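4.2 Color rules and reported satisfaction

The advice literature on home decorating holds that a room should carry one dominant color, one supporting color and a small accent. Llewellyn, writing in the Wogan survey, treats this as settled. We are less sure. His sample of 200 households was recruited through Brirmont, a paint retailer, and people who have just paid for a two-color scheme have good reason to say they like it.

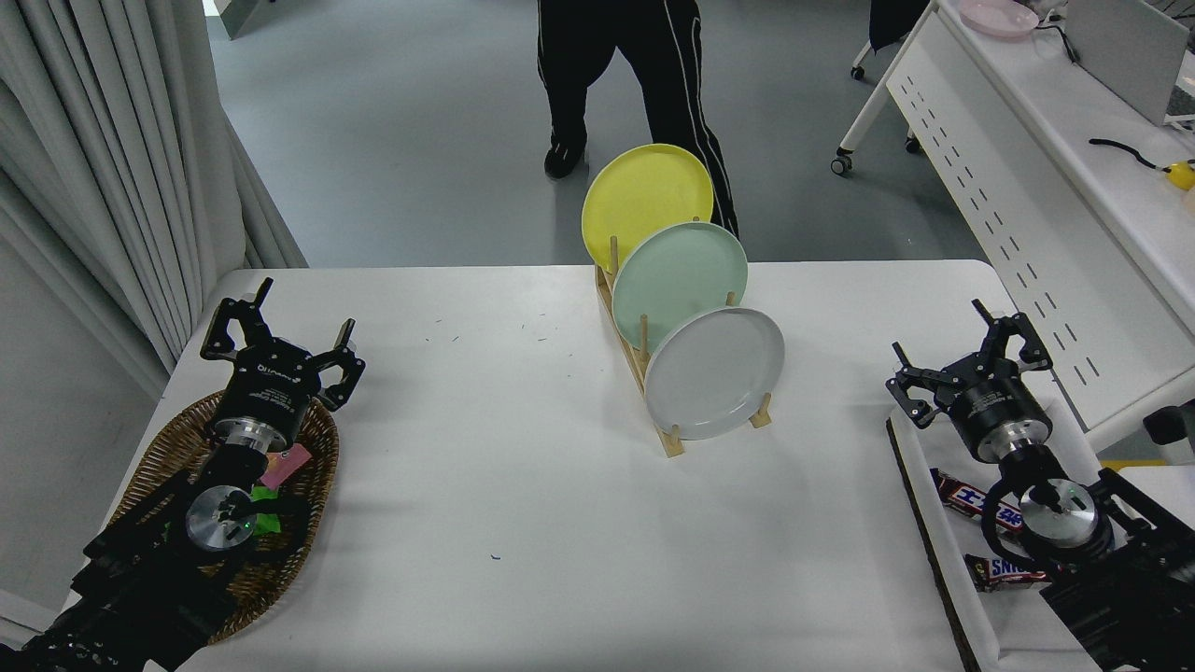
We went back to the 2,170 room records in the Huvholm set and dropped every home painted within the past year. The preference for a dominant color shrank to 9 percentage points. It may shrink further once rental homes are set apart, as tenants seldom choose their own walls. The records do not let us test this properly, and we doubt that later claims built on them could have done so either.
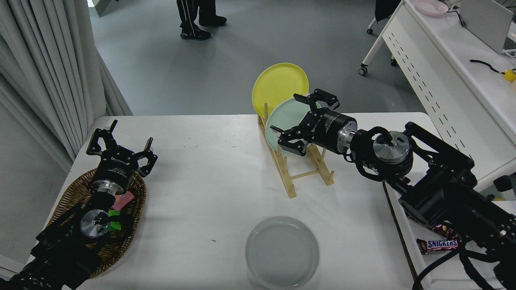

Figure 3. Tabletop with a woven brown wicker basket at left.

Small objects raise a second problem. Dilwyn Llewellyn counts tableware and storage as accents, while the Trurnedard coding manual leaves them out entirely. Under the first rule nearly any kitchen has an accent color, and the term stops telling us much. Under the second, a plain white kitchen with bright dishes on show is scored as having no color at all.

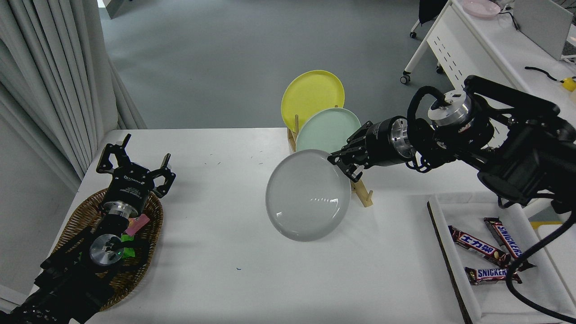

We recoded 20 kitchens under both rules. The two sets of scores agreed poorly, and the rooms that moved most were those with open shelving. Until the authors of such studies say which objects they counted, we see little point in comparing their averages. The often repeated claim that accents make a room feel larger rests on the first rule alone, and we leave it out of the analysis in Section 5.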